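Saludo build: questions we keep getting

Does it work yet?
Depends who you ask. We logged 396 tries at the bathroom shelf job up to February, and I wouldn't trust the good ones much. Most had the shelf starting in the same spot.

Why hand-held grippers before an arm?
Cheaper, and you find out sooner which jobs are daft. The shelf and soap dish looked easy on paper.

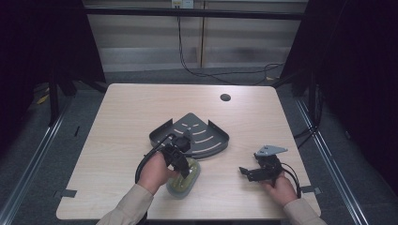
Thin metal and smooth translucent trays are both awkward to pinch, so expect slow going – some 40 tries in an evening if your wrists hold up.

Will it ever put up a shelf by itself?
I doubt it. Ask again when the Messide arm is bolted down.

Can I borrow the grippers?
Yes, but coil the cables afterwards.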